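4.2 Transfer of color between panels during storage

Most published work on dye transfer deals with the wash bath. Loose dye leaves one part of the load, enters the water, and settles on another part, and standard test methods are built to rank fabrics by how much of this takes place. Transfer that occurs outside the bath has received less study. It is nonetheless the form that club laundries complain of most often, and it was the main reason for including the Droscombe kit store in this work. Kit is removed from the machine, left in a heap or bag while still damp, and later found to have pink or bluish marks on the light panels. The marks usually have a clear outline, which bath staining rarely does.

In this section we treat storage transfer as a contact process. Dye moves from a colored panel (the donor) to a light panel (the receiver) through a thin film of water held between the yarns. The amount moved depends on how much unfixed dye is available at the donor surface, how long the film lasts, the temperature, and the pressure holding the two panels together. The receiver also matters. A polyester receiver takes up disperse dye slowly at room temperature, while a blend containing elastane takes it up much faster, since the elastane is soft and open at temperatures where polyester is not.
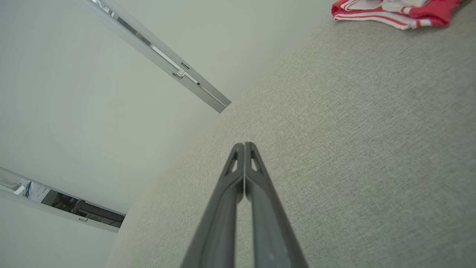

Section last changed: September, Y. Murthy (corrections to the wording of 4.2.1)

4.2.1 Donor and receiver fabrics

Donor cloth was a weft-knit polyester supplied by Salian in a single deep red shade. The mill provided it both with and without the final reduction clear, the step in which surface dye is removed after high-temperature dyeing. The uncleared cloth is not sold for clothing and was used only to set an upper limit. Receiver cloths were a white polyester knit of the same construction and a white polyester and elastane rib of the type used for cuffs and collars. All cloths were washed before use in Ollov liquid at the dose printed on the bottle, rinsed until the rinse water gave no color reading, and line dried indoors.

Donor and receiver pieces were wetted out in deionized water, passed through a hand wringer, and weighed. Pieces outside the chosen range of water content were wetted and wrung again. The pairs were then laid face to face between glass plates and sealed in film to prevent drying. Contact time was set at 11 hours for the main series, which matches a bag closed in the evening and opened the next morning. A shorter series was run with the film left open at one side so that the water could escape. Color difference on the receiver was read with a Dunanik bench spectrophotometer after drying, taking the mean of 8 readings spread over the contact area. The specular component was excluded throughout. Receivers were read over a white backing tile, and the same tile was kept for the whole series.

Pressure was applied by placing a flat weight on the upper plate. We did not try to copy the pressure inside a full kit bag, which varies widely from point to point. Two levels were used, one given by the glass plate alone and one by the plate with the weight.
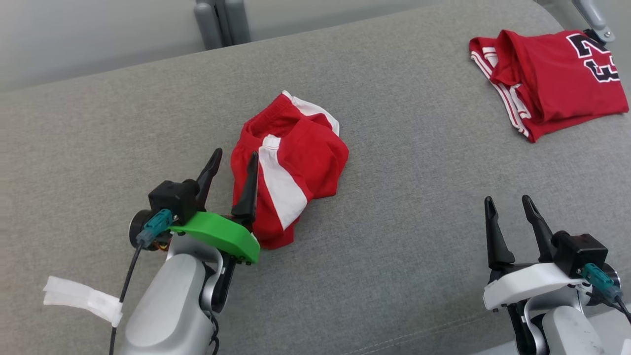 4.2.2 Built-in and accidental contact

It is useful to separate contact that is fixed by the design of a garment from contact that arises only when the garment is put down. Fixed contact is found at every seam where a colored panel meets a light one. It is present on the hanger, in the drawer, and in the bag, and its area is small and known. In the red shorts with white side stripes, such a boundary lies beside each stripe, and the heap adds a second kind of contact wherever the cloth is folded over onto itself. The area of this second kind can be many times that of the first, and it changes each time the garment is dropped. A garment that passes a seam test can therefore still mark in storage, and the seam test gives no warning of it. We found this in our own results: cleared donor cloth gave no visible staining along a sewn seam under any of the conditions tried, yet the same cloth gave a measurable change on the elastane rib in the face-to-face arrangement.

The distinction has a practical use when complaints are examined. Marks due to fixed contact follow the seam and fade evenly with distance from it. Marks due to accidental contact have edges that match nothing in the cut of the garment. They often occur as mirror pairs, with the fold line running between them. When the garment is refolded along that line the two halves meet. Among the returned items held at Droscombe the second pattern was by far the more common, although items with faint marks are unlikely to be returned at all and the collection should not be read as a fair sample.

A third pattern, not treated further here, is the tide mark. It forms where drying is uneven and water moves through the cloth toward the drying edge, carrying finish residues and some dye with it. Tide marks can form within a single panel and need no second surface. They are easily mistaken for contact stains when they end at a fold. In the open-film series they appeared on the side facing the opening and were masked out before the color readings were taken.

Figure 4. Red athletic shorts, bunched, on a light gray fabric-covered surface.

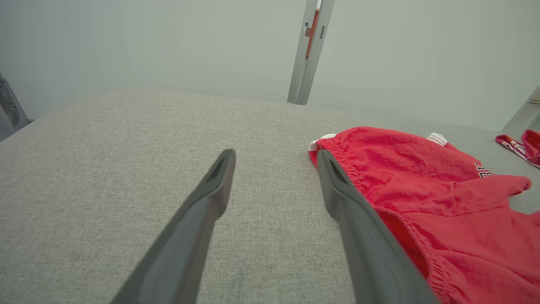
4.2.3 Effect of elastane content

Receivers containing elastane stained more than plain polyester in every pairing, and the difference was larger for the uncleared donor. The order of the results did not change with pressure. Adding the weight raised the staining of both receivers, but the gain was modest beside the effect of fiber content, and we take this to mean that a continuous water film had already formed under the plate alone. For finished garments the places of concern are those where stretch is needed: cuffs, collars, leg openings, and waists. The elastic waistband of the shorts in Figure 4 is one such place, and in a bunched garment it may come to rest against almost any other part. Where the stretch part is itself dyed, it may act as a donor as well as a receiver. Dye held in elastane is less firmly fixed than dye in polyester and is released more readily on rewetting. We did not test dyed rib as a donor, and the point is raised only to mark a gap in the series.

Reading the rib was less certain than reading the flat knit. The ribs opened and closed with small changes in tension, and the depth of the grooves affected the reading. To limit this, rib pieces were pinned to a fixed width on a card before measurement, and the card was turned a quarter turn between readings. The spread remained larger than for the flat knit. None of the comparisons above depends on differences smaller than this spread.

4.2.4 Effect of drying

Allowing the film to open at one side reduced staining sharply. Near the opening the receiver was close to its starting color, apart from the tide marks already noted, and staining increased steadily toward the closed side. The result agrees with the view that transfer stops when the water film breaks, whatever amount of loose dye remains on the donor. It also suggests that total moisture is a poor guide to risk. A bag that is damp throughout and a bag with one wet core may hold the same weight of water and give very different results.

Temperature was not varied on purpose. The room was held at around 2 degrees above the nominal laboratory setting during the open-film series owing to a fault in the air handling, and the two series should not be compared in absolute terms for this reason. The order of the receivers was the same in both.

4.2.5 Limits of the method

Glass plates give an even contact that cloth in a bag does not have. Real contact is patchy, and local pressure at a hard fold may exceed anything applied here. The deionized water contained no detergent, whereas kit that has been poorly rinsed will carry some, and surfactant is known to help disperse dye leave the fiber surface. Sweat was also left out. Each of these would be expected to increase transfer, so the values given in this section are best read as low estimates. Work on residual detergent is described in Section 4.3.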